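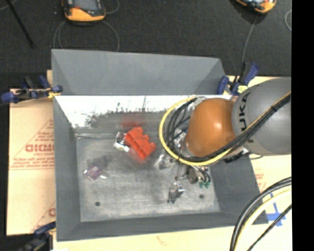 Chapter 5
Sorting Mixed Parts

Most repair shops end the day with a bin of odds and ends. Plastic pieces, bits of metal and small electronic components get dropped in together while the real work goes on at the bench. A gray bin with a red-orange plastic part, a few silver metal pieces and something that looks like a small circuit board lying on its floor is a normal sight. The job of sorting it usually falls to the newest person in the shop.

This chapter covers that job. You will learn how to divide a mixed bin into groups, how to handle parts you cannot name, and how to label what you keep. Chapter 6 deals with storage, so leave questions about shelves and drawers until then.

What you should be able to do after this chapter

Sort a mixed bin by material before sorting by use.
Handle a bare circuit board by its edges.
Fill in a parts tag that another person can read.
Decide when a part goes to the unknown tray.

Words to know

Mixed bin: any container holding parts of more than one kind.
First sort: dividing parts by what they are made of.
Second sort: dividing each group by what the parts do.
Unknown tray: the place for parts that have not been identified after the second sort.

5.1 A slow afternoon at Tarncombe

Laiba Rind started at the Tarncombe repair shop in November. On her second day she was given a full mixed bin and told to have it done by closing. She began by trying to identify every part as she picked it up. After an hour she had finished 10 parts and had a catalog open on the bench for each of the hard ones.

Her supervisor, Teodoro Paredes, had her put the catalogs away. They tipped the bin out onto a mat and made three groups: plastic, metal, and anything with a circuit on it. That took a few minutes. Laiba then went through the metal group and split it again into springs, brackets, rods and fasteners. By closing, 50 parts had tags and 5 were in the unknown tray.

Paredes looked at the unknown tray the next morning. He knew two of the parts on sight. The other three stayed where they were for a week and were then matched to a machine on the repair list.

Before you read on

Think of a drawer at home that holds many kinds of small things. Write down the groups you would use for a first sort. Keep your list, as you will need it for the exercise in Section 5.3.

5.2 The first sort

Clear the bench and lay down a mat with a raised edge. Small parts roll, and a spring that leaves the bench is seldom found the same day. Take out any circuit boards by hand before you tip the bin, and set them on a separate mat. Do not stack them.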